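Shared workroom reopens with new floor and one long table

The ground-floor workroom at the Shaikh Building in Vunonton has reopened to tenants and the public after being closed since May for a new floor, new lighting and a change of furniture.

The doors were unlocked at 8 am on 18 December 2024, and the first bookings were under way by mid-morning. The room can be hired by the hour or the half day and is open to anyone in the Vunonton district, whether or not they rent space upstairs.

Building manager Mali Morris said the old room had been hard to use. It had carpet tiles that lifted at the edges, a partition that blocked the light from the car park side, and a mixed lot of desks left behind by earlier tenants.

"You couldn't put anything with a drink in it on those desks and be sure it would stay level," she said. "People brought their own bits of cardboard to put under the legs."

The partition has gone and so has the carpet. The concrete slab underneath has been cleaned, patched and sealed, and left grey. Contractor Huw Rees said the slab was in better condition than expected, apart from a strip near the loading door where an old drain had been filled in at some point and had sunk.

"We ground that section back twice," he said. "It's still a slightly different colour if you know where to look. It'll even out once it's had some traffic on it."

Long white tables have replaced the desks, with white rolling chairs for people who need to sit. Ms Morris said tenants had asked for white tops in a survey last year, mainly because spills show up straight away and get wiped up before they reach the edge.

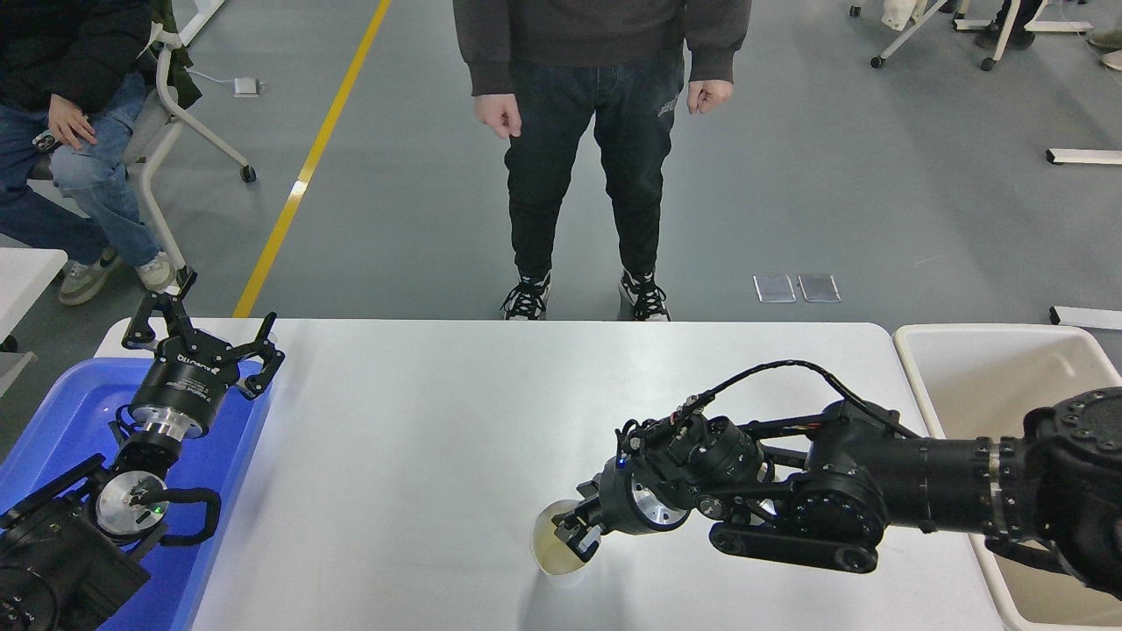 Food and drink are allowed in the room under the new rules, which is a change from before. Drinks can be kept on the tables in cups or bottles. Hot food still has to be eaten in the courtyard or the upstairs kitchen, and anything with a strong smell is to be taken outside as well.

Disposable cups are no longer supplied. The building used to go through 2000 of them in a busy quarter, most of them paper, and the bin beside the sink was often full by lunchtime. Hirers can now bring their own cups or borrow reusable plastic ones from the shelf near the door. Borrowed cups go back in the rack beside the sink at the end of a booking and are washed overnight.

The rack is the part of the fit-out that caused the most discussion, according to Hefin Wynne, who looks after bookings. An earlier plan had it under the window, where it would have been out of the way but a long walk from the tables with full hands. It was moved to the sink wall in the last fortnight of the job.

"That meant shifting a power point, and the electrician had already packed up," Mr Wynne said. "He came back on the Friday and did it. It's a much better spot."

The room now takes 56 people standing or 15 seated at the tables. The seated number is lower than before. Mr Wynne said the old figure had counted the window ledge as seating and was never realistic. Larger groups that want everyone in a chair are being sent to the Vurkum Street hall, which has the same owner and can be booked through the same page.

Hire rates have gone up slightly. A half day costs $65 and an hour costs $22, with a discount for schools and registered charities. A block of seven half days over summer is $399 and can be split between two groups if both names are on the booking. Existing bookings made before the closure will be honoured at the old rate until the end of January.

Some regular users have had to adjust. Trefor James has run a homebrew and cordial club from the building for six years and spent the closure working out of his garage in Vurkum Street. He said he was pleased to be back but missed the old benches along the rear wall, which had a lip that stopped bottles rolling off.

"I'll bring a tea towel and lay it along the edge," he said. "The height's good. I'm not bending over the way I was."

His club makes mostly lemon and ginger cordials at this time of year and holds an open tasting before the holidays. It was booked for the courtyard this week in case the floor was not finished, and he has left it there. Visitors will need to bring a cup.

Aleksi Väisänen, a furniture designer on the first floor, advised on the tables without charge. He said the brief was simple – long, white, easy to clean and able to be moved by two people – and that the difficulty was in the length. Shorter tables pushed together leave a gap, and a gap collects crumbs and pens.

"With one long top you can spread a job out and come back to it," he said. "You can have someone working at one end and someone on the other side facing them, and they're not in each other's way."

He recommended against drawers. The desks had them, and when they were cleared out in May the contents filled a good part of a skip. Among the items kept were a set of brass drawer keys that fitted nothing in the building, two unopened boxes of Brillero tea and a framed bowls certificate, which has been returned to the club named on it.

Personal belongings can no longer be left in the room overnight. Plastic tubs can be hired with a table for people who need to carry gear in and out, and there is lockable storage in the corridor for long-term hirers. Twelve lockers have been installed and all but three have been taken.

There are still a few things to finish. The blinds on the western side have been delayed and the room gets strong sun after 3 pm, so late afternoon hirers may want to set up at the other end. The hand dryer in the accessible toilet is working but loud, and a quieter one is on order. A second coat of sealer will go on the strip beside the loading door in the first week of January, when that door will be closed for two days. Access will be through the front.

Ms Morris said she also wanted to hear about the chairs. Rolling chairs move more easily on bare concrete than they did on carpet, and a softer set of castors has been bought to try. They will be fitted to half the chairs in the new year.

"Tell us which ones you like," she said. "There'll be a sheet on the back of the door."

The room is open from 8 am to 9 pm on weekdays and from 9 am to 4 pm on Saturdays. It will close over Christmas and New Year and reopen on the first working Monday of January. Bookings can be made at the front desk of the Shaikh Building or through the building's website. Keys for early starts need to be collected the afternoon before.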